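Hagos Hadgu on letters, ledgers and the long way round to a town history

I'd been told to bring a torch and a jumper, so I brought both and needed neither. The reading room at Bamthorpe is upstairs from the old dispensary and by eleven in the morning in April it's as warm as a bakery. Hagos Hadgu had the window open with a dictionary wedged under the sash and was halfway through a cheese roll when I came in. He waved me to a chair that turned out to be the good one. He had the wobbly one.

If you live anywhere near here you'll know the name from the Surneck book, or at least from the row about the Surneck book, which ran on the letters page for most of a winter. I wanted to talk about that, obviously. He wanted to talk about handwriting.

"Everyone comes in for the drowned mill," he said. "Fine, I like the mill too. But I spent far longer learning to read one man's letter E than I spent on the mill."

The man with the terrible letter E was a shop clerk at Woldemariam, the grocer's and ship chandler's that stood on the corner of the quay until it was pulled down for the car park. The clerk kept the ledgers, and the ledgers came to Hagos in a tea chest from a cousin of his wife's, who wanted the chest back. (She got it.) He thought he'd look through them over a weekend. They took him three years.

I asked what you can possibly get from a grocer's ledger for that long, and he looked at me with real pity.

"Who's poor! Who's poor and pretending not to be. Who's buying for two houses. There's a woman who pays off her sister's bill every quarter and never once puts her own name to it, the clerk just writes 'by the usual hand'. I must have read that phrase twenty times before I twigged what it meant. I was eating my tea. I put the fork down and went and told my wife, and she said, well yes, obviously, who else would it be?"

He tells stories like that, with himself as the slow one. I don't believe it for a minute, by the way. I've seen his card index. It lives in shoe boxes along the back wall, and when I asked about a family called Orrin who used to have our house he went to the right box without looking at the labels. There were Orrins buying lamp oil, Orrins buying boot blacking, and one Orrin returning a ham.

"Why did he return it?" I asked.

"Doesn't say. It's the great sorrow of my life."

He came to the town at nineteen, worked at the bus depot, then taught evening classes in bookkeeping for a good long stretch, and I think the bookkeeping explains a lot. He reads a page of figures the way my mum reads a face. He showed me a page where the clerk's sums go wrong, small slips at first, a penny here and there, and then a whole column that doesn't add up to anything. Then the writing changes and somebody else takes over for a month.

"He was ill," Hagos said. "Or his wife was, or the baby was. I went through the parish register and I never found a burial, so I let myself think they all got better. You're not supposed to do that. Kiros tells me off for it."

Kiros is Kiros Gebremichael, who edited the Surneck book and by all accounts took a good third out of it. They still speak, you'll be glad to hear. They have lunch. What Kiros objected to, Hagos says, was guessing, and there had been rather a lot of guessing in the first draft, including an entire chapter about a quarrel between two brothers which rested on one line about a borrowed ladder.

"It was a lovely chapter," he said. "I'd still stand by the ladder."

So, the row. For anyone who missed it, the usual story about Surneck is that the mill went under in one night, with the miller's family inside it, and that's what it says on the plaque and that's what I was taught at school, where we had to draw it. (I did a cow on the roof and got a gold star.) Hagos went through the ledgers and found the miller's wife buying candles and thread on account for months after the flood. She settled up in the spring. She bought ribbon.

I said that must have been quite a moment.

"It was a horrible moment! I thought, oh no, people like that story. My own daughter did a school play of it. I sat on it for ages. I thought, what if there were two women with the same name, and I went off and tried to make there be two women, and there weren't."

He published it in the end because Nuria Wako told him to. She runs the reading room, and she'd watched him go greyer by the week over it. What she said, apparently, was that the miller's wife would probably like it known that she'd lived. He wrote that down on a card and it's still pinned above the kettle.

The letters started the week after. One called him a vandal. One was from a man who claimed descent from the drowned family, and Hagos wrote back very gently to ask how. My favourite came from Mahlet Tufa, who'd been taking walking tours round the site in a bonnet for years and might have been expected to be furious. She asked for photocopies and rewrote the tour. It's twice as long now and there's a stop for the ribbon.

We had a cup of tea about there and I asked him for practical advice, seeing as half the people reading this have got a box of somebody's papers in the loft. He was much firmer on this than on anything else. Pencil only. Don't flatten anything that's been folded for a hundred years just because you're in a hurry. Write down where each thing was in the box before you take it out, as the order is half the information, and once you've tidied it you can't untidy it.
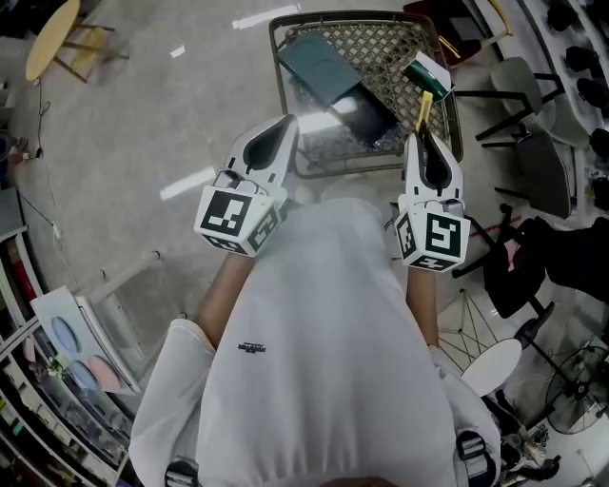
"And read it out loud," he said. "If you can't make out a word, read the line out loud and go at it with a bit of speed. Your mouth knows. I'd been staring at one entry for days, I had it down as 'florin', which made no sense at all. Read it out to the cat and it was 'flour in'. Flour in, two sacks."

He doesn't hold with sticky notes, he has no patience with people who laminate, and he'd like it known that a damp cellar and a hot attic are as bad as each other. Under the bed is good, he says. Under the bed is what he tells everyone.

What's next is harder to get out of him. There are 600 letters sitting in the cupboard downstairs, mostly to and from a firm called Florker, who made rope and later on made string, and he's been promising himself he won't start on them until the autumn. I noticed a few of them were already out on the table under a tea towel.

"I'm only putting them in date order," he said.

Were they any good?

"There's a man in there called Rosario Longo who's been sent the wrong rope. That's all I know so far. He's been sent the wrong rope and he's written to say so, and he's so polite about it, and then there's another one and he's a bit less polite. I've got as far as the third. He's starting to underline."

I asked him to ring me when he finds out whether Longo ever got the right rope, and he said he would, though he warned me it might be a ham situation. Then he wanted to know about our house, and whether the back bedroom still has the odd little cupboard with the sloping door, because there's a bill for the hinges and he's always wondered where they went. I said it does. He was so pleased that he got up and wrote it on a card there and then, with my name and the word 'confirmed', and put it in behind the Orrins.

I've promised to measure the hinges. The room's open every morning except when Nuria's at the dentist, and if you're bringing a box in, ring first and leave it in whatever mess you found it.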